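Zhuoran Fang had been up since before six when we sat down together, and she was still in her training top with a flask of tea the size of a small bucket. She is in her first season as goalkeeper for Iltholm, having spent the three before it on the bench at Hudport, and she talks about both clubs with such fondness that it took me a good while to get round to my first proper question.
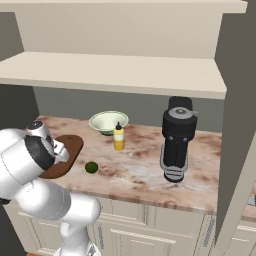
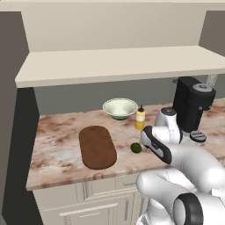
Chia-jung Yip remembers the move rather differently, and told me that Iltholm had very nearly signed somebody else in March, before a knee injury changed everyone's plans. Fang laughed when I passed this on. "Oh, I knew I was second choice! I was second choice at Hudport for long enough, so I wasn't going to be sniffy about it."

Her debut came away at Fluden, in front of roughly 1000 people and in a wind that carried every goal kick back towards her. She let one in after 20 minutes, a soft one by her own account (she used a stronger word), and then hardly put a foot wrong until the whistle.

"My mum had come all that way on the coach, bless her, and she said the goal wasn't my fault. It was completely my fault. I'd come off my line and then sort of changed my mind."

We talked for ages about crosses, and about gloves, which she washes by hand in the bath, and about the cup tie with Gyamfi that everybody in Iltholm is already fretting over. She expects to start, though the manager hasn't told her so, and she'd like a dry pitch if anyone can arrange it.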